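Leave the cable hole where it is

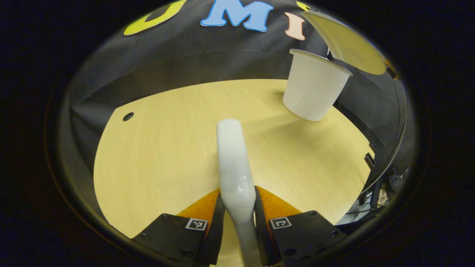

I have worked at desks for 15 years, and I have come to believe that most people buy the wrong one. They look at width, then colour, then price, and give no thought to where the wires will go. A pale wooden top with a fine grain is pleasant to sit at, but the part I would pay for is the small oval cable grommet near the far corner, with its dark ring. It keeps the lead out of the way and leaves the rest of the surface for work.

When our office in Mollavach was refitted in April, we were offered two ranges. The Brisura desks had a grommet in one corner. The Coman desks had a wide slot across the middle of the back edge, and the salesman was very proud of it. We took 13 of the Coman ones. Within a month every slot was full of crumbs and paper clips, and pens went down it daily.

A corner hole has its critics. They say it is on the wrong side for left-handed people, and that a thick plug will not go through. Both complaints are fair. A longer lead answers the first, and a 34 mm drill bit and ten minutes will usually answer the second.

I would still rather have one small hole in a far corner than a clever slot in the middle.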